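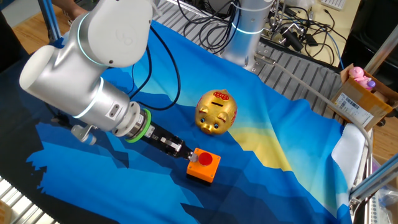
Teaching a robot when to stop pushing
July 6, 2025

Sumaiya Ranasinghe has strong feelings about buttons. I found this out within a minute of sitting down with her, when I asked what her group had been up to since we last talked and she said, "Pressing things. Mostly pressing things badly."

She runs a small manipulation project called Bruser, and the question behind it sounds almost silly when you first hear it. How does a robot know that it has pressed a button? I said I'd assumed you just tell it where the button is and send it there. She laughed at me (kindly!).

"That works if the button never moves and you measured it perfectly," she said. "Bump the box a little and now you're either stopping short or shoving it across the table."

Most of the arms she works with learn by copying. A person guides the robot through a task, the robot records it, and after enough rounds a model tries to do the same thing without help. For Bruser they collected 300 of those demonstrations, and she did a good share of them herself. I asked what that was like. "You get very calm or very cranky. I had one long afternoon in September when I was both."

The trouble is that copying teaches the shape of a movement much better than it teaches the end of one. People slow down right before contact, and they all do it differently. Some jab, some hover and then lean in. The model averages all that and gets a kind of mushy hesitation, where the fingertips come down, touch the button and just sit there – touching it, sure, but a press needs travel.

So her group tried something pretty simple. They went back through the recordings and marked the moment of contact in each one, then trained the model to predict that moment along with the motion. Once it believes contact has happened, it switches to a short, slow push and watches how hard the arm has to work. When the resistance jumps, it lets go.

"It's two small skills glued together," she told me. "I kept waiting for somebody to say it was too dumb to publish."

The numbers are what got me interested. The plain copying model managed 57 percent of its presses in their tests. The version with the contact marker failed 11 times in the whole test set, and 6 of those failures came from one starting position that she now dislikes personally. "Far corner, arm nearly stretched out. The joint readings get noisy and it thinks it has touched something when it's still in the air."

I wondered about clutter, because I can't picture a real kitchen or shop floor where the button sits all by itself. She said they leave other objects nearby on purpose, and shiny ones are the worst. Highlights slide around as the arm moves, and the vision side gets distracted by them. Patterned cloth is rough too, with all those edges. "But I'd rather it struggle here with me than later with somebody else."

What's next? Light switches, she hopes, and then drawers that click shut. She also wants to find out how few demonstrations they can get away with, which I suspect has something to do with that afternoon in September. I asked if she pays more attention to buttons at home now. "Elevators," she said right away. "I press them so slowly. People must think I'm scared of them."

Get new interviews by email. Sign up for our newsletter. You can unsubscribe at any time.

Contact | © 2025 Seneviratne | All rights reserved | Back to top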